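Craft corner safety check: colouring, cutting and painting tables
Kernalthorpe Hobby Room, January round, with comments 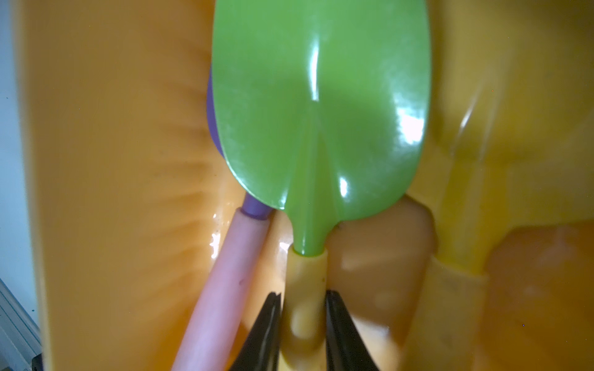
I love doing this one! The colouring tables are the busiest part of the building and it's a pleasure to go over them while they're quiet. Marks are OK, FIX or WATCH, and my comments follow each line. Kha Sầm went through the cupboards with me and signs for those.

TABLES AND SEATING

1. Table legs locked and level: OK
Both long tables are rock steady now. The one by the radiator used to wobble every time someone shaded hard, and the new feet have cured it. Lovely to lean on.

2. Chairs sound, no splits or loose screws: FIX
One Vastberg stool has a screw working out under the seat. It's gone to the store room with tape across it. Please leave it there, however full we get!

3. Clear way to both doors: OK
Easels folded, bags on hooks. Keep at it.

LIGHT AND AIR

4. Lamps over the detailed work: WATCH
The Griron lamps are a joy for anyone doing tiny mandala patterns, but the third one along gets hotter than the others. Switched off for now. Cable looks fine, plug looks fine, so I suspect the bulb.

5. Windows open easily: OK
Needed for marker evenings. Alcohol markers do smell once a dozen people get going.

PENCILS, PENS AND PAINT

6. Pencils free of splinters and cracked barrels: OK
We keep nearly 3000 pencils in the trays (yes, really) and I spot-checked 55. Two cracked ones binned. The Lưu set is holding up beautifully, and the greens are still my favourite thing in the room.

7. Sharpeners fixed down, blades covered: FIX
The wall sharpener has lost its front cover. Kha has put a spare on order. Use the hand ones meanwhile, and empty them before they burst, please.

8. Marker caps on, no leaks: OK
The drawer with the brush pens was spotless. Whoever tidied it, thank you!

9. Paint labels readable, nothing decanted into drinks bottles: OK

10. Water pots kept away from sockets: WATCH
Fine today, but the end seat is very near the extension lead. I'd like that seat turned round.

SCISSORS AND CUTTERS

11. Scissors counted in and out: OK
47 on the sheet and 47 in the rack.

12. Craft knives locked away: OK
Key is in the office. Ask at the desk and somebody will fetch you one, happily.

PAPER AND PRINTED SHEETS

13. Stacks below shoulder height: FIX
The printed sheets have crept up again. Autumn leaves and the big owl designs can come down a shelf.

14. Printer guard in place, tray not overfilled: OK
It took 73 sheets of the heavier card without a jam, so that's the card to buy again. The colour sits on it so nicely.

FIRST AID AND FIRE

15. Box stocked: WATCH
Short of small plasters. Paper cuts, mostly.

16. Extinguisher in date, blanket on its hook: OK

To do before the next round: stool screw, lamp bulb, sharpener cover, owls down a shelf, plasters.

Last updated: January

Recent items
Which papers take watercolour pencil best
Sharing a table: a few house habits
Storing finished pages flat
Marker evening: what to bring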